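Search this forum

Skekby hand-held gripper kit: assessment

Rivadeneira: Our department has had the kit on trial for two weeks. Members' views are invited before we order.
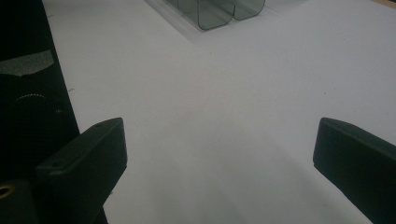

Fingers open over the work surface.

Stirnura_Lab: We would not recommend it at 49 a month. Spare pads are charged separately.

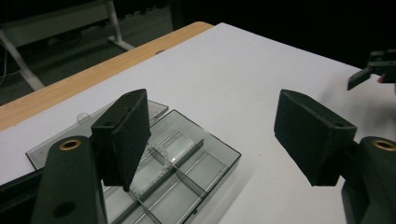
Are spare pads sold singly?
They come in packs of two.

Eleo: I must disagree - the fee is fair and support replies by 9 in the morning.

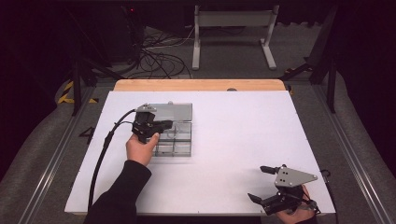 Lachlan Ruawai: Training time should be weighed as well. Work with one gripper in each hand, over a divided box with its lid open, calls for practice.

2 shares | 9 comments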